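3.2 Desk lighting and reading comfort

Diary returns came from 731 households in Trovness and Brurnen, 390 of them with at least one person reading or doing craft work at home after dark. Lamp position logged once, in January. Not repeated, for cost reasons.

Glare complaints fell where the lamp stood at the back of the table and pointed down (Figure 8). Same patern in both towns. Ceiling light only: more than 16 percent stopped early with tired eyes. We did not ask about bulb age, wich is a gap.

Figure 8. Desk lamp at the back of a work table, head turned down.

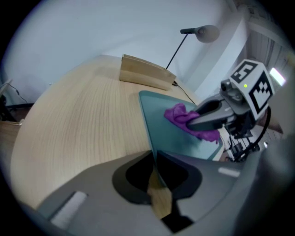
Wall color was left out of the model, too many blank answers on the Brurnen forms.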